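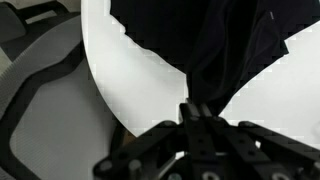 **Yatziri Chávez** wrote:

I have several black cotton shirts that come out of the wash with gray streaks, mostly along the seams and across the front. The streaks don't brush off. The rest of the fabric is also lighter than it was. I wash at 40 °C on the normal cycle in a Gestano front loader with powder detergent, full drum, spin at the highest setting. The water here is hard. Is this dye loss, detergent residue, or something else, and can any of it be reversed? I'd like to know which one it is before I buy a dye kit.

Tags: laundry, cotton, dark-colors, hard-water

---

**Nipon Thaweesak** (accepted)

There are three separate causes and they can all be present on the same shirt. Test before you treat.

**1. Residue.** Powder that has not dissolved, or that has combined with minerals in hard water, stays on the surface as pale streaks. Wet a streak with plain warm water and rub it lightly with a fingertip. If it disappears and is still gone after drying, it was residue. If it disappears while wet and comes back when dry, go to the next item.

**2. Abrasion.** Cotton fibers break at the surface and the loose ends scatter light, so the area looks gray even though most of the dye is still there. This is typical along seams, collar edges and hard creases. A full drum makes it worse because the load can't open out, and the same folds rub for the whole cycle. A high spin speed also sets the creases.

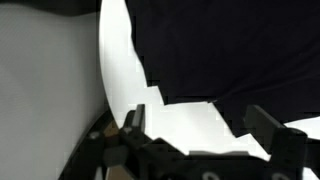
*Ridges in black cloth, where light catches them.*

Be careful when judging by eye. A raised fold looks lighter than the fabric beside it under any strong light. Lay the shirt flat, smooth it by hand, and look at the same spot from two directions. A gray line that moves with the light is a crease. A line that stays put is wear or residue.

**3. Dye loss.** This is even over the whole garment, or stronger on the shoulders if you dry outdoors. Compare the outside with the inside of the hem. If the inside is clearly darker, dye has gone from the outer face or the outer face is worn.

For residue, run the shirts again with no detergent and an extra rinse. If the streaks remain, soak them in a bucket of warm water with a cup of white vinegar for 52 minutes or so (I use an old kitchen timer, the exact figure does not matter), then rinse. Don't combine vinegar with bleach. Check the care label first.

For abrasion, an enzyme detergent containing cellulase will remove some of the broken fiber ends over several washes. Stallinero Dark has worked for me; the ordinary Stallinero powder has not. It doesn't repair the fabric.
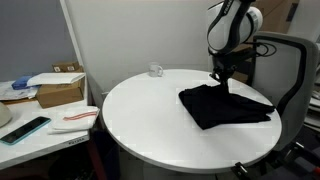
*Black fabric, folded and bunched, on a white table.*

Settings I would change:

- liquid detergent in place of powder
- 30 °C, gentle cycle
- shirts inside out, drum half full
- spin at 800 rpm or lower
- dry in shade

Re-dye only if the third test is positive. Dye will not take evenly over mineral deposits, so strip those first.

---

**Albertina Cardoso**

Just use cold water and put salt in. My mother did this and her blacks stayed black for years. Also don't iron them.

---
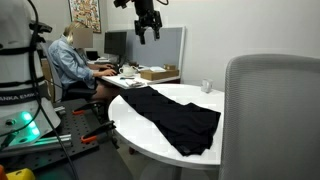
**Joaquim Barreto** replied: salt does not fix modern dyes at home. It is used in the dye bath to push reactive dye onto the fiber, and once the dye has bonded the salt has no further effect. Cold water does help. Two points to add to the accepted answer: check whether the seams are sewn with polyester thread, which will stay its original color if you re-dye with a cotton dye such as Witow, and weigh the shirts dry before you buy, as the packets are sold by fabric weight.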